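Womton Opens Shared Kitchen at Melia House

WOMTON - Tuesday, May 21, 2019
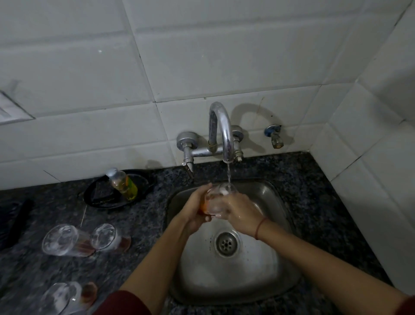 Residents of Melia House can now cook and wash up in a shared kitchen on the ground floor. The kitchen is open to all 64 households in the building and replaces the two small pantries that closed in December.

Yazzie Housing, which runs the building, paid for the work. The room covers 926 square feet and has stainless steel sinks set in granite counters. The old dishwasher was not replaced. Residents wash their own glasses and plates by hand and put them back on the shelf before they leave.

"People asked for a place to eat together, and they asked for sinks that drain," said Wendell Boateng, building manager at Melia House. "The dishwasher broke down twice last year and we were tired of fixing it."

Dish soap and bottle brushes are kept under the counter. Residents bring their own towels - there is a hook for each floor by the door.

The kitchen is open daily from 7 a.m. to 10 p.m. Evening bookings for groups can be made at the front desk, 1345 Gavik Street.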